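Forum > Haushalt & Wäsche > Waschen, Trocknen, Falten

Thema: Sweatshirts aufhängen – am Saum, an den Schultern oder doch liegend?

Wollmaus_Buladholm
Hallo zusammen!
Ich muss das mal loswerden, weil ich gerade so begeistert bin. Seit wir die neue Waschküche in Buladholm mitbenutzen dürfen, habe ich endlich richtig Leine, 16 Meter am Stück, und probiere alles durch. Bisher habe ich Sweatshirts immer über den Bügel gehängt und mich dann über die Beulen an den Schultern geärgert. Jetzt hänge ich sie kopfüber, Saum nach oben, zwei Klammern an die Seitennähte, fertig. Das Bündchen bleibt in Form, die Ärmel fallen einfach runter und ich muss danach fast nichts mehr glattstreichen!
Wie macht ihr das? Und vor allem: wie faltet ihr die Dinger hinterher? Mein Stapel kippt immer.

kniffkante
Kopfüber mache ich auch, aber bei weichem Strick bin ich vorsichtig. Der zieht sich am Klammerpunkt gern spitz aus, und die kleinen Zipfel kriegst du nur mit Dampf wieder weg. Bei festem Sweat mit angerauter Innenseite kein Problem.
Falten: Ärmel nach hinten, beide Seiten zur Mitte, dann dritteln. Nicht halbieren! Gedrittelt stehen sie im Korb von allein.

Trommelwirbel
Sorry, ich halte vom Aufhängen am Saum gar nichts. Nasses Sweatshirt ist schwer, das ganze Gewicht sitzt oben im Bündchen und nach einem Jahr hast du unten einen Lampenschirm. Ich lege alles über die Stange, Knick unter den Achseln, Ärmel links und rechts runter. Braucht mehr Platz, ja. Dafür trage ich manche Teile seit Ewigkeiten.

Wollmaus_Buladholm
@Trommelwirbel Lampenschirm, ich lache gerade Tränen! Genau so sieht mein graues aus. Ich dachte, das wäre der Trockner gewesen.
@kniffkante dritteln probiere ich heute Abend noch, danke!!

fusselrolle77
Kommt doch total auf die Schleuder an. Wir haben eine alte Avix, die bei 30 Grad Feinwäsche so kräftig ausschleudert, dass danach kaum noch Gewicht im Stoff ist. Da kannst du aufhängen, wie du magst. Mit unserer vorigen Maschine wäre das Bündchen hinüber gewesen, da gebe ich Trommelwirbel recht.
Mein Tipp für alle, die klammern: immer auf die Naht, nie in die Fläche. Die Seitennaht ist mehrlagig, die hält das aus und man sieht keinen Abdruck.

kniffkante
Auf die Naht, unterschreibe ich. Aber bitte nicht da, wo ein Etikett eingenäht ist. Das verdreht sich beim Trocknen und steht dann beim Tragen ab.

Trommelwirbel
Etiketten trenne ich raus. Alle. Am ersten Tag.

fusselrolle77
Auch die kleinen außen an der Seitennaht? Die finde ich ja gerade hübsch!

Trommelwirbel
Gerade die. Hängen an jedem Reißverschluss fest.

Heißmangel
Moin, ich lese hier schon länger mit und habe mich extra für diesen Faden angemeldet :)
Ich mache die Wäsche für einen Haushalt zu sechst und hatte letzte Woche 47 Teile im Korb, nur Oberteile. Bei der Menge kann ich nicht jedes einzeln über eine Stange drapieren, so schön das ist. Mein System: alles noch feucht kräftig ausschlagen (zweimal, am Saum gepackt), dann über die Leine, Überhang eine Handbreit, ganz ohne Klammern. Drinnen weht ja nichts. Gibt einen leichten Querknick am Bauch, der ist nach zehn Minuten Tragen weg.
Und zum kippenden Stapel: hochkant! Wie Akten. Seit ich die Sweatshirts in der Schublade hochkant stehen habe, zieht auch keiner mehr von unten eins raus und reißt den Rest mit. Ich freue mich jedes Mal, wenn ich die Schublade aufmache, wirklich wahr.

Wollmaus_Buladholm
Hochkant!! Warum bin ich da nie drauf gekommen. Wie tief ist deine Schublade? Ich habe so eine Kommode von Flelance, die Schubladen sind eher flach, da müsste ich vermutlich vierteln.

Heißmangel
Vierteln geht gut, wenn der Stoff weich ist. Bei dicken Kapuzenteilen wird das ein Ziegelstein. Die liegen bei mir extra, Kapuze nach innen geschlagen.

kniffkante
Einspruch beim Querknick. Bei hellen Sachen mag das gehen, aber bei meinem Samtzeug sehe ich den noch nach Tagen. Ansonsten hochkant: ja, ja und nochmal ja.

seifenkraut
Darf ich eine Frage dazwischenwerfen? Ich habe ein Langarmteil aus der Ferreira-Kiste vom Flohmarkt, ganz feiner Strick, Saum doppelt abgesteppt. Nach dem Waschen rollt sich genau dieser Saum nach außen. Bügeln hilft für einen Tag. Liegt das am Aufhängen?

fusselrolle77
Eher am Zug. Der Faden der Steppnaht ist straffer als der Strick, und dann kringelt es. Zieh den Saum im feuchten Zustand quer auseinander, Stück für Stück, und lass das Teil liegend trocknen. Bei mir hat das bei drei Shirts geklappt, beim vierten nicht.

Trommelwirbel
Liegend auf Handtuch, genau. Und nach ein paar Stunden wenden, sonst müffelt die Unterseite.

seifenkraut
Danke euch, probiere ich! Handtuch liegt schon bereit.

Wollmaus_Buladholm
Zwischenstand von mir: gedrittelt und hochkant, die ganze Schublade, und es passt sogar noch das Strickzeug vom Winter mit rein. Ich bin so froh mit diesem Forum! Beim Aufhängen bleibe ich für die festen Sachen beim Saum, aber die weichen kommen ab jetzt über die Stange, Trommelwirbel hat mich überzeugt. Na ja, halb überzeugt. Platz habe ich dafür nämlich nur, wenn die Bettwäsche nicht dran ist.

Trommelwirbel
Halb reicht mir. In einem Jahr vergleichen wir die Bündchen.

kniffkante
Ich bin dabei. Nehme mein blaues, das hänge ich stur weiter an der Seitennaht auf.

Heißmangel
Dann mache ich mit den Querknicken mit, außer Konkurrenz. Bei mir sind gerade die rosa Sachen dran, weicher Strick, also genau die Sorte, über die wir hier streiten. Zum Falten greife ich bei denen immer erst die Seitennaht, dann findet sich der Rest fast von selbst.
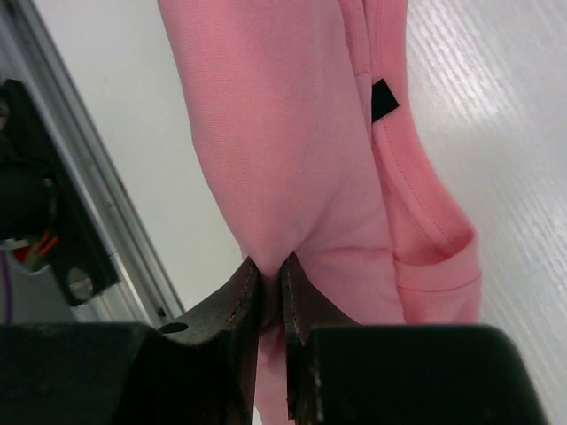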